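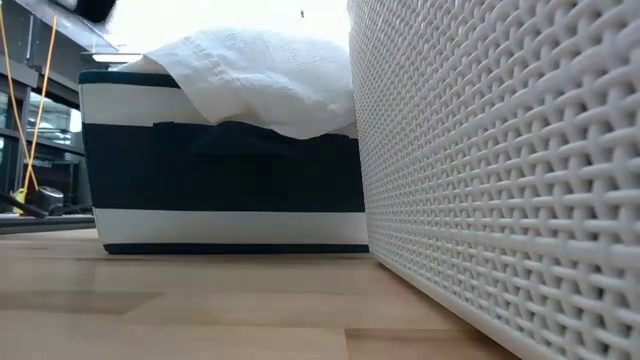

Striped bin and white basket on the bench, Surby sorting kit.

Lumcombe Linen and Clothing Service
Minutes of the equipment review meeting, September
Held in the upstairs room, Klinhom depot. Opened 4.10 pm.

1. Previous minutes
Accepted with one correction. The dryer quote excludes delivery.

2. Matters arising
The second trolley is still at the repairer's. No word on the roller door.

3. Cerkent proposal (Surby two-arm sorting kit)
The meeting considered Cerkent's offer to lease the Surby kit for the sorting room. The lease is $2,368 a month on a minimum term of 5 years. Power, floor works and replacement grippers are extra, and no price was given for any of them. The chair asked for these in writing before and has now asked again.

The brochure says the kit will sort "up to 700 garments a shift". It doesn't say how long a shift is, what counts as a garment, or whether a doona cover is one. It also doesn't say if a piece put in the wrong bin is included in the total. The meeting did not accept the figure as it stands.

Discussion of the work area followed. The arms reach over the table from opposite sides, with the clothes along the back and the bins at the front. Our sorting bench is against a wall and would have to come out. The depot lead noted that the drawings supplied show the table but leave out the computer and cabling, and that floor space should be measured for the lot.

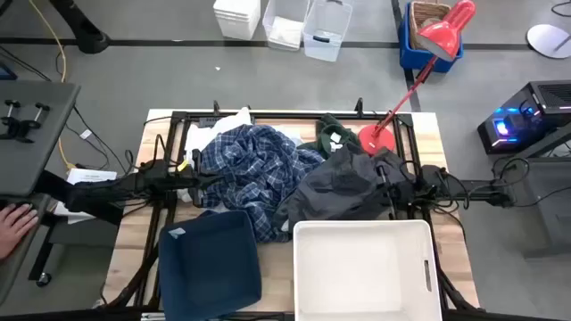
A member from the sorting room said that a plaid shirt bunched up with a dark garment and a white cloth was an ordinary Tuesday-sized muddle for a person and asked how many goes the kit needs to get one piece out cleanly. She also wanted to know what it does with a wet sock stuck inside a sleeve, and who gets called when it stops. Cerkent's cover letter mentions remote support during business hours. Our first load is on the bench at 5.30 am.

It was put that the kit might suit the late run, when we are short of hands. Others pointed out that someone would still have to tip the loads, empty the bins and check the results, so the labour saving in the proposal (one full position) looked hopeful. No working was attached to it.

Agreed:
Cerkent to be asked for a trial at Klinhom using 100 pieces from our own unsorted loads, chosen by us, with our staff keeping the tally.
Wrong bins and dropped pieces to be recorded separately.
Full cost of the lease to be supplied, including extras and the charge for leaving early.
Nothing to be signed and no deposit paid in the meantime.

One member asked that her view be minuted that the money would be better spent on a second folding table. So minuted.

4. Other business
Hooks for the aprons. Carried over.

Closed 5.25 pm. Next meeting after Cerkent replies.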